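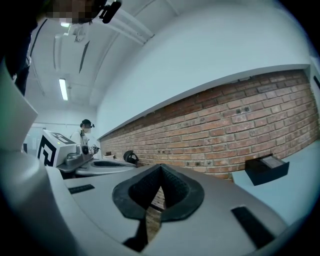 brick wall, white ledge, one long ceiling light doing its best

Home Explore Lists Saved Profile More

14 Feb 2022

ok so I've been promising a thread on sorting out the workroom at Kanarari and tonight I have tea and no plans, so. Settle in, it's mostly about brick and extension cords

first thing, the brick. I love it. It's a reddish orange and the mortar is pale, and with the white wall over it the whole room feels warmer than it has any right to in February

second thing, also the brick. It sheds! A fine orange grit that gets onto everything near it, and if you wipe it with a damp cloth you get orange paste. Dry brush first, then vacuum, THEN the cloth. I did it in the wrong order for a month

some of the bricks have little dark holes and marks. I asked at Sproģis (the hardware place by the bus stop, they've been so patient with me) whether I should fill them, and they wanted to know if anything was crumbling. Nope. Leave them then. Best advice I've ever been given for free

the white ledge along the top of the brick is a dust shelf. I keep planning to put plants up there and then I think about watering them off a step stool and I go sit down

also tempted to paint it something other than white. Talk me out of it, or into it, I'm easy

floor plan stuff for the people who asked: the part I'm in charge of is 287 square feet, wood planks, and the table I work at is pale blue. There's a desk too, with a pink and white checkered top, and everyone who comes in has an opinion about that desk

I'm pro checkered desk. It hides eraser crumbs and it makes me happy when it's raining

the cords though. Oh boy. Every outlet in this room was apparently put in by someone who owned one lamp, so power strips live on the floor and the cords wander off wherever they like

my system last year was to coil everything up tight and tuck it behind something. Looked great for two days and then you need eight more inches of cord and you're on your knees swearing at a knot you tied yourself

so now I do loose loops with a strip of hook and loop tape, each one labeled at the plug end with masking tape. Label both ends if it's a long one. I know it looks fussy. I also know which plug is which in the dark

I did buy one of those Zorier cord boxes, the kind with the lid. It cost more than I'd like to say and the lid doesn't close over anything with a chunky plug, so it's full of pens now. Very nice pen box!

things I've thrown out so far this month: dried up markers, a stack of lids with no containers, three chargers for phones none of us have had in years, and a calendar that was still on last February

things I've thrown out and then gone and fished back out: one charger. It fit something

somebody asked what I spent all in. 85 dollars, and that's with the pen box, two brushes, the tape, a bottle of Busance floor soap and a basket

which brings me to the wastebasket, my favorite part of this entire project and I'm not kidding
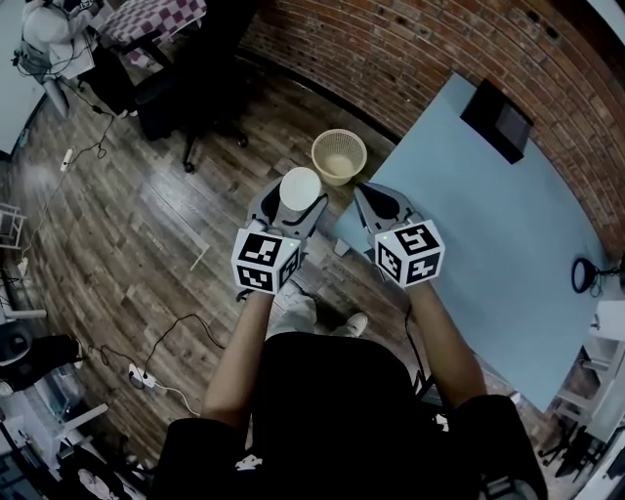

ok but does the mesh one not drop stuff straight through the weave, came a reply almost the second I posted. I had one like that in my sewing corner and I was picking pins out of the floor for a year. Get a solid one, or put a tray in the bottom.

fair!! pins would be a nightmare. What goes in mine is mainly paper cups and bits of tape, so a beige woven one does me fine, but I tried the tray thing tonight with a cut down piece of cardboard and it's good. It catches the grit too. Stealing it permanently, thank you

why I care so much about where it sits: it used to be over by the door, and paper cups just piled up on the table in the meantime. A cup isn't worth a walk. Put the basket by the corner of the table and the walk is one step

honest tally, cups still get left out. Mostly mine

I went for round and open at the top on purpose. We had a lidded one with a pedal and the pedal stuck, and then the lid stuck, and people started balancing things on the lid

next bit is under the table. There's a white metal shelf unit down there and I was all set to get rid of it, then I measured it and it takes the flat boxes if you put them in sideways. So it stays. Low shelves are awful to dust but they're free storage and I'm weak

rule I'm trying out for the tabletop: if it lives there it gets a spot against the wall, and the front edge stays clear. The front edge is where elbows go. I'm at maybe sixty percent on this one, small things creep back to the edge the minute I turn around

floor soap review as requested. The Busance is okay! Smells like a lemon that's been to college. Go half strength on wood planks or you get a film, and wring the mop out way more than feels necessary

and go WITH the boards. I went across them the first time and pushed all the orange grit neatly down into the gaps, where I then got to dig it out with a toothpick. A toothpick, for an evening

rolling chairs on planks: check the casters for hair and thread before you blame the floor. I had a mystery scratching sound and was ready to buy a rug. Pulled a wad of thread out of one wheel and it was silent

I still sort of want the rug

lighting, quickly. The ceiling light is bright enough for anything but it's flat, and it makes the white wall look a bit like a dentist's. I'd love one warm lamp somewhere on the brick side. Haven't found a clamp that'll grip the ledge without chewing it up, so if you've got one you like, send it over

someone in my messages wants to know if you can hang things on old brick. You can, but drill into the mortar and not the brick, and go slowly. I've only done it in my own kitchen. In this room I'm leaving the wall bare, I like looking at it

still to do: the power strips need to come up off the floor and get screwed to something, the box situation needs a second look, and I have to decide about the ledge

hello to the 2,772 of you, by the way, I don't know where you all came from but a lot of you have very strong feelings about mops

going to go rinse out my own mug now. Ledge paint poll goes up tomorrow, the choices are white again, brick orange, or the blue from the table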